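Print this page | E-mail this page

Marker cubes on hand-held grippers: how often to recalibrate?

Flurina Reisinger
Our shared workshop is building a pair of hand-held grippers with printed marker cubes. Tracking is sound over an open table but drifts when the jaws work above a clear plastic box. Should the cubes be reprinted?

Amarachi Amadi
Reprinting is seldom required. Please check first that each cube is rigidly fixed to its gripper – a slight rocking is sufficient to cause drift. Reflections in clear walls may also be mistaken for markers.

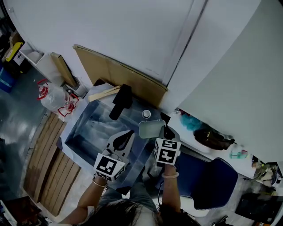 Both grippers at the box, the right one holding the lid.
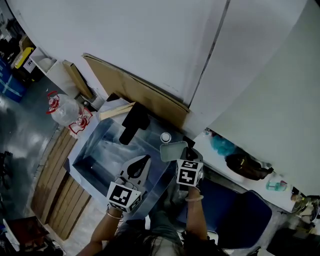 Members are advised to repeat the calibration after any change of fingertip pad. The Drerel notes recommend 82 views per cube.

Matheson
Ours did the same. Matt paper helped.

Related items
Flemach jaw springs: replacement
Ellance board will not start
Printing markers on matt card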